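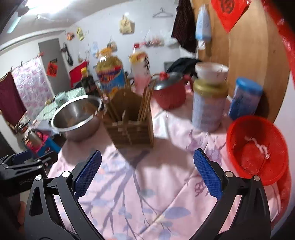 Drumanero episode notes, readme. Plot summaries and character tags for the soap Drumanero, one row per scene, typed up by fans after each Friday double bill. The long kitchen rows are the messy ones, everyone round a table talking over each other, so the props column stays simple: "bowl", "chopsticks", "tablecloth" and so on, the sort of thing you'd get on a round table with a pink leafy cloth, a steel bowl and a bamboo holder full of chopsticks. No brand names pls.

What's in it
Series 11 and 12, all of the Grube family storyline up to the wedding. Series 10 is half done, ask Giang Doãn before you touch it.

Columns
episode, scene, place, who, props, summary, spoiler (y/n)

Summaries are 2 lines max. Write what happens, not what you think of it — the Wosinent affair rows had to be redone becuase half of them were rants about Ottmar.

Names
Use the character's name at the time of the scene. Henrike is Henrike Ruppert until she marries, then Henrike Grube. The twins are tagged seperately even when they're only in the background.

Known gaps
The Visness hospital scenes have no place tag below ward level. Two episodes from July missing, recordings were no good. Dream sequences are tagged as normal scenes, will fix.

Size
Just over 1,000 rows.

Corrections to Meenakshi Katiyar, with episode and scene number or she can't find it.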